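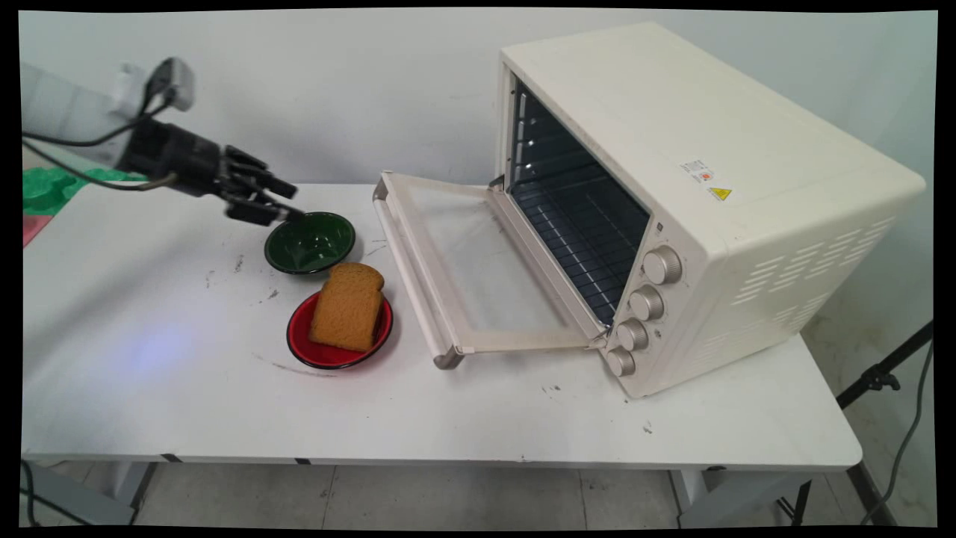 Toast, a toaster oven, and a handful of expensive fingers.

Blog > Threads > Kitchen machines

By Lingyun Yin
January

We use cookies to remember your settings and count visits. Accept all | Manage choices

1/ People keep sending me toast. Robot toast, I mean. Every few weeks there's a new clip of an arm loading a toaster oven and the caption says chores are over. I worked the line at Grillside for a good while and I have opinions about toast.

2/ My opinion is that toast is the easiest food in the building. A slice of bread weighs next to nothing. It has a flat face and a crust you can grab. If you drop it you make another one. So why does it show up in every demo? Because of all that.

3/ Look at the starting position. Oven door already down. Bread standing up on the plate, broad side facing out. At my house the bread is in a bag with one of those plastic clips, and the bag is behind the cereal.

4/ A guy from Stererar told me their arm gets the slice onto the rack 47 times before it needs a person. I asked what the person does. "Resets the table." OK, so the person is doing the chore.

5/ I'm not saying the hand isn't good. A hand with jointed fingers hanging over the rim of a bowl would have been a science fair winner when I was a kid. I'm saying I can't hire it.

6/ Doors. Can we talk about doors? Mine sticks for the last inch and then drops like a trapdoor. You learn to catch it with your wrist. I've burned that wrist twice. I'd love to hand this job over, believe me. 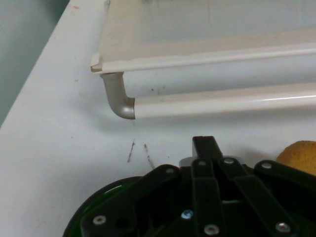 7/ And handles are the part where I start squinting. You have to get in behind the bar, pull in an arc instead of a straight line, and let go at the right moment. Pull straight back on a light countertop oven and the whole oven comes with you. Ask me how I know.

8/ Somebody replied that a simple gripper is all you need for that and fingers are for show. Maybe! Xue (the startup, not my cousin) makes the opposite case and wants a full hand for everything. They can't both be right about my kitchen, and neither one has asked about my kitchen.

9/ Numbers, since you all want numbers. On a breakfast shift we did up to 175 slices. Two people, one of them also on eggs. We swapped racks, wiped crumbs, pulled the burned ones, yelled at each other. Show me a machine doing a shift like that and I'll shut up.

10/ "But it can work all night." Toast at 3 a.m. for who?

11/ The Fulter folks were nicer about it than most. They said their target is 80 seconds from plate to rack, door included. Fine, a real target. I timed myself this morning, half asleep, and I was done and back at the coffee before I'd thought about it.

12/ Stuff I'd want to see before I get excited: start with the door shut. Put the bread down flat. Turn the oven a few degrees when the robot isn't expecting it. Set the right knob, out of four, to the right place. Take the toast out HOT. Then wipe the crumbs off the table.

13/ That last one most of all. I have never seen the crumbs get wiped.

14/ Someone asked if I'd change my mind for shop work. Sort of. Same box, same spot, same part all day, sure, machines have been good at that for ages. A home kitchen is a different mess every morning and half of it is sticky.

15/ To the person asking what I'd pay: I'd rent one for 130 bucks a month if it did the dishes too, and I mean the pan with the cheese on it. For toast only, zero.

16/ Muting this for a bit, I've got bread in.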